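Terkex Opens Second Tableware Rental Depot for Small Caterers

July 8, 2026 — Terkex, a rental supplier of plates, glasses and cutlery for events, today announced the opening of its second depot, in the Tadel business park. The new depot will serve small caterers, schools and wedding halls which until now had to collect their orders from the main warehouse in Estik.

The depot can prepare some 400 place settings for one day. Customers may order online until 9 in the evening and collect the next morning. Delivery is also offered inside the town limits, for a fixed price.

With the opening, Terkex introduces a new line of reusable cutlery under the name Kushwaha. The line is made for outdoor events, where metal cutlery is often lost and disposable cutlery is not wanted by the organizers. It can be rented alone or together with plates from the existing catalog.

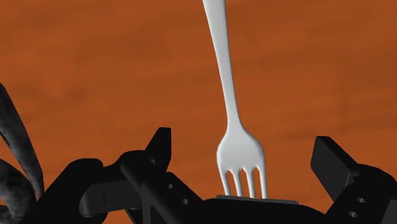
A white fork with four tines. Computer rendering.

"Our smaller customers told us that the minimum order was too high for them," the company said in a statement. "A family which is making a dinner for 30 guests does not need a full truck. From now they can rent exactly the quantity they need, and they can return it without washing."

All returned items are washed and checked at the depot before they are rented again. Pieces with scratches are taken out of use. Lost pieces are charged at the replacement price, which is printed on every order form — there is no additional fee.

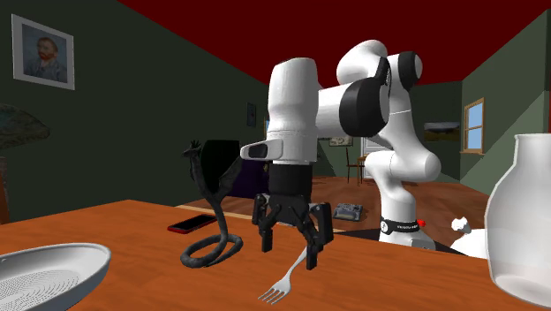 An orange-brown wooden table, with a white and black robotic arm above it. Computer rendering.

The company will keep the main warehouse in Estik for large orders and for furniture. Tables and chairs cannot be collected from Tadel at this moment, but Terkex plans to offer them there from December, before the holiday season.

Existing customers can use their present account at both locations. New customers receive free delivery on their first 2 orders. Reservations for the Kushwaha line are open now, and the rental period is 3 days.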